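Flattening the cream cloth before folding
June 2025

The cream cloth from Bradorel came back from the wash last week and has sat in the basket since. It weighs 500 g dry and creases badly, so the order of work matters more than the folding itself.

I start on a bare stretch of table and find the hem first. A stitched edge is straight and gives you a line to work from; the middle of the cloth gives you nothing. Find a corner, pull it out to a point, then follow the hem to the next one.

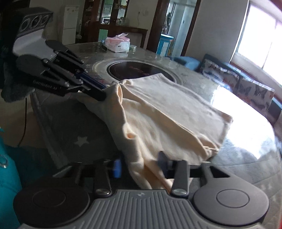
Long diagonal folds are the usual trouble. They come from two corners being out of square -- pressing down on the ridge only moves it along. Lift one corner, let the slack drop, and lay it down again. Small pockets at the edge can wait until the main panel is flat.

After that it goes in half twice, hem to hem, and onto the second shelf. The iron stays off until July.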